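Dravix Tote Handling – Teleoperated Demonstrations

README for release 3, December

Overview

This release contains 2,807 demonstrations of a single-arm robot moving plastic crates between conveyor sections and gravity-fed storage racks. Every demonstration was produced by a human operator driving the arm by remote control. There are no scripted motions and no simulated episodes in the set. The data is meant for imitation learning and for offline evaluation of policies that handle large rigid containers at close range.

Collection took place at the Lalley site over 11 weeks. The operator interface is Plidier, our in-house leader-follower rig, in which a small passive arm on the operator's desk is mirrored by the full-size arm on the floor.

Tasks

transfer_in: pick a crate from the conveyor and seat it on a rack lane.
transfer_out: pull a crate from a rack lane and set it on the conveyor.
restack: move a crate from one rack level to another.
recover: start from a jammed, tilted or half-seated crate and return it to a stable position.

The recover task was added in release 2. Operators were told to finish the recovery even if it took several regrasps, and the regrasps are kept in the recording. Episodes in this task are longer than the others and vary more in length.

What each episode contains

wrist/ – color video from the camera mounted at the gripper
joints.csv – measured joint positions and velocities of the follower arm
leader.csv – joint positions of the leader arm, before filtering
grip.csv – commanded and measured finger opening
meta.json – task name, operator code, outcome, notes

All streams share one clock. Video and joint data are logged at different rates and are not resampled. Use the loader in tools/align if you need matched rows. The leader stream runs ahead of the follower by a small lag that changes with speed; do not treat it as a constant offset.

Operators

Demonstrations come from 35 operators, identified by code only. Each one completed a training session on the rig before recording. Training episodes are not included. Some operators contributed far more than others, so split by operator code if you want to measure how well a policy carries over to unfamiliar driving styles.

Known issues

Close contact fills much of the wrist view with the crate itself. During tilting, the rack and the conveyor may be visible only at the sides, and depth estimates made from those stretches are poor.

The ribbed undersides produce strong highlights under the site lighting. Exposure was locked at the start of each session – do not expect it to adapt within an episode.

In 47 episodes the grip.csv file has a gap where the logger restarted. These are marked grip_gap in meta.json and left out of the default split. 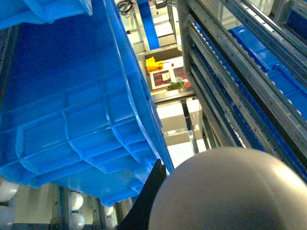
Wrist camera still, blue crate tilted beside the roller rack. Credit: Dravix / Lalley site

Finger contact at a lower corner, as in the still, is labeled corner_push in the contact annotations. Contact labels were added by hand after collection and cover the recover task only. They give the start and end of each contact and the part of the crate touched. No force values are provided.

Background areas of the building appear in many episodes. We did not mask them. Episodes in which a person could be recognized were removed before release.

Splits

The default split is by session, with no session shared between train and test. The alternative split, by operator, is in splits/operator. Earlier releases used a random split, and results reported on it should not be compared with results on this one.

License and contact

Research use only. Redistribution of modified copies is allowed if this file is kept with them. The leader-arm drawings are maintained separately in the Ochoa repository and carry their own terms. Report broken files through the issue tracker, with the episode ID and the release number.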